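Two Arms, One Bench: Build Notes
Handout 3, shared workshop evening course
Luuk Bakker, with corrections by Mieke Stevens

Where we left off

Both arms are bolted down and both answer to their own names, mostly. If yours is still called "test_old_final", rename it before you plug in the other one. The bench is the two-board one. Check the join with a fingertip before you start; a step there will catch a box corner every time and you will blame the software, as I did in June.

Tonight's job: box lids

A lid is a mean little object. It fits closely, it bends when pinched, and it weighs so little that a gripper hardly feels it. People tend to close the fingers until something creaks. Please don't.

1. Put the box where both arms can reach it without leaning. Clear the tools to the far side.

2. Set the closing force low. On the Solberg controller we start at 21 and creep upwards. Anyone who types 281 buys the next box.

3. Lift with one arm and keep the other close, fingers shut. Straight up first, then sideways. The phone stays in its tray.

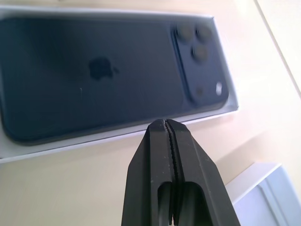
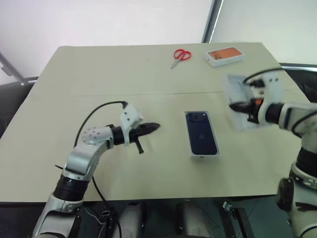

Box open, phone face down in the tray, fingers closed on the arm beside it.

4. Put the lid down on the bench, well away from the tray, and open the fingers fully before moving off. Half open is how lids go travelling.

5. Park both arms. Write down the force you used, including the embarrassing ones.

Cables

Give the gripper cable a generous loop. It needs enough slack for the wrist to turn all the way in both directions, and then a bit more for the direction you forgot. Mieke would like it known that tape is not strain relief. I would like it known that the tape held for two terms.

For next time

Read the Trurnano notes on wrist cameras, skipping the part on lens choice - we have the lenses we have. Bring one box with a lid that fits badly. Ekby storage boxes are ideal.

Putting the lid back on is handout 4. It is longer.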